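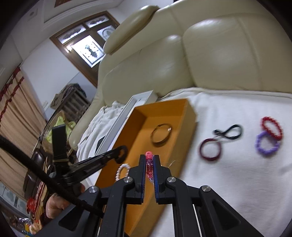
The Bracelet Lessons

Elsa Peltonen has picked up the same string of beads so many times that she no longer sees it as jewelry. She sees it as a problem with a hole in the middle.

"You squeeze, and it rolls," she says. "You squeeze a little softer, and it slides. Then you get it right and you have no idea what you did differently."

She does this work on a living room sofa, with a black gripper in each hand. Squeeze the handle and the jaws close, let go and they open, much like kitchen tongs. A camera rides along on each gripper and watches the jaws the whole time. When Peltonen lifts a bracelet or a hair tie, the camera records what the jaws saw and how they moved. Later, a robot arm with the same kind of jaws will study those recordings and try to do the job by itself.

I spent two afternoons with the small team at Kuteck that is collecting these lessons, and I came away thinking it's one of the most charming jobs in robotics. There are no safety cages and no blinking control panels. There's a big padded sofa, a shallow orange box, a white box next to it and a lot of things that a ten-year-old might wear on her wrist.

Stellan Öberg, who runs the project from a rented office in Arnby, started out teaching robots by remote control. He still keeps the old rig set up in a back room, and he let me try it. You sit at a desk, hold a pair of levers and watch the arm on a screen while it copies you from across the room. It's great fun for the first few minutes! Then you try to pick up something thin. I chased a hair tie around a tabletop until my neck hurt, and the arm always seemed to be a half step behind what I wanted.

"With the levers you're always guessing," Öberg told me. "You can't feel that the thing has started to slip. When you hold the gripper yourself, your arm knows."

That feel is what sold him. A good operator on the remote rig could record 30 clean tries in a session. The first time Peltonen took the hand-held grippers home, she came back with more than that before lunch, and the motions looked like something a person would do on purpose. She would nudge a bracelet with the side of a jaw to turn it, then pinch it. She hadn't planned that. It was just the easiest way, and it went straight into the lesson. 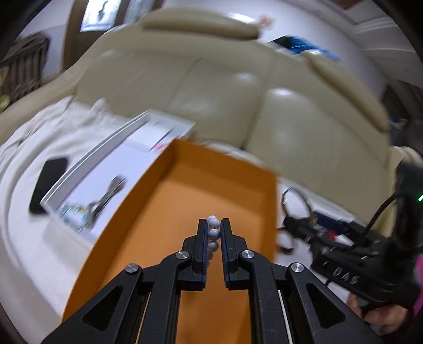

Beads are a wonderful test, it must be said. A block of wood stays a block of wood however you grab it. A bracelet sags, twists and changes shape with every touch, and it can look like a ring from one side and a thin line from the other. Shiny beads also throw back light, so the camera gets a different picture every time the wrist turns. The robot has to learn that all of these are the same thing.

Hok-lam Leung is the one who turns the recordings into something a machine can use. He showed me his screen on the second afternoon, with rows and rows of short clips. Each one lasts only as long as a single try, and he watches far more of them than he'd like to admit. He throws out the ones where the camera lost track of where it was. He keeps a good many of the clumsy ones.

"If she drops it and goes back for it, I want that," he said. "The robot is going to drop things too. It should know what to do next."

The setting matters more than I would have guessed. Dalal Boutros, who plans the sessions, likes real homes, with curtains and cables and cloths that bunch up, and she asks people to leave their phones and odds and ends where they are. A robot that has only ever seen a bare lab table tends to get lost the moment there's a wrinkle in the background. So Boutros moves the boxes and swaps the bracelets, and everybody starts again.

Two-handed work is the part she is most excited about. With a second gripper, one hand can steady a thing while the other pulls, opens or straightens it, the way most of us do without thinking. It takes practice. My own attempt at it, with a person on either side of me offering advice, took 45 seconds and ended with a bracelet around the wrong jaw – Leung asked if he could keep the clip.

The arm that will learn from all this sits back in the office under a dust cover. Öberg expects to run its first full session with the beads in October. Peltonen wants to be in the room for it, and she has already picked out which bracelet it should try first.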